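Hanging heavy frames, and the advice I stopped believing

2020-03-11 | By Noreen Dogar
Reading time: 4 min

Every October I take everything off the walls, wash them, and put it all back up. That's how I came to have opinions about picture hanging, most of them unkind. A lot of what gets passed around as common sense on this subject was thought up by somebody who owned one small print and a thumbtack.

Take the toothpaste trick. You dab toothpaste on the back of the frame where the hook goes, press it to the wall, and it leaves a mark where you should drill. It does leave a mark. It also leaves a smear, and on flat paint the smear stays. Masking tape does the same job. Run a strip across the back of the frame over both hanging points, poke a hole at each one, peel it off and stick it on the wall with a level. Drill through the holes. Pull the tape.

Then there's the rule that the center of a picture belongs at eye level. Whose? My husband is a foot taller than I am. Over a sofa or a sideboard the rule makes things float anyway. I go by the furniture and leave a hand's width or two of wall between the top of it and the frame.

Adhesive strips I'll allow for light things on smooth, clean paint. I don't trust them over wallpaper, whatever the package says, and I don't trust them in a bathroom. I put up a Hinano mirror with the strips that came in the box and it was on the floor in 2 days. The weight limit was fine on paper. The paint let go before the strip did.

Patterned walls are a separate headache. Stripes and checks give your eye something to measure against, so a frame that would pass on plain paint looks wrong if it's off by a hair. If the paper itself was hung a little crooked, and in older houses it usually was, a level will make your picture look tilted when it isn't. In that case I go with the pattern and put the level back in the drawer. 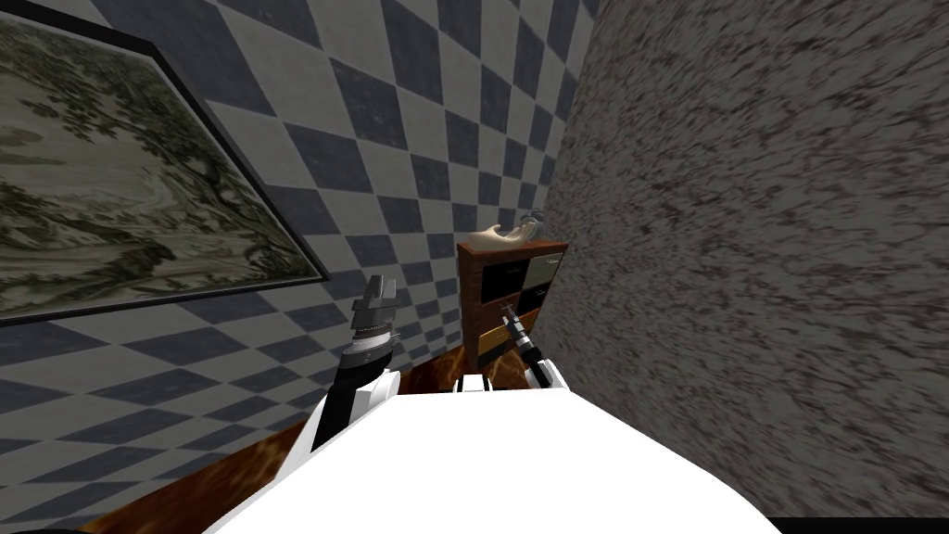 Shoaib Mohmand wrote in to disagree with me on wire. He says he's used a single wire and one hook on everything in his house in Mornport, nothing has fallen, and people who insist on two hooks are selling hooks. Maybe so. A wire on one hook will hold the weight if the hook is rated for it. What it won't do is stay straight in a hallway where a door slams. Two hooks, set apart, with the wire over both, and I dust without having to fix everything behind me.

If you want to keep one hook, stick a felt or rubber bumper on each lower corner of the back. A blob of poster putty works too, though it can pull paint if you leave it for years.

As for stud finders, the cheap Willems one I bought finds studs in the middle of windows. A strong magnet dragged slowly over the drywall finds the screws, and the screws are in the stud. For plaster, I drill a small test hole where the frame will cover it. Toggle bolts if there's nothing behind.

One more that doesn't hold up: hairspray for cleaning the glass. Use a damp cloth, and spray the cloth, never the glass, or it runs down behind the edge and stains the mat.

Last updated: 2 weeks after posting, to add the part about bumpers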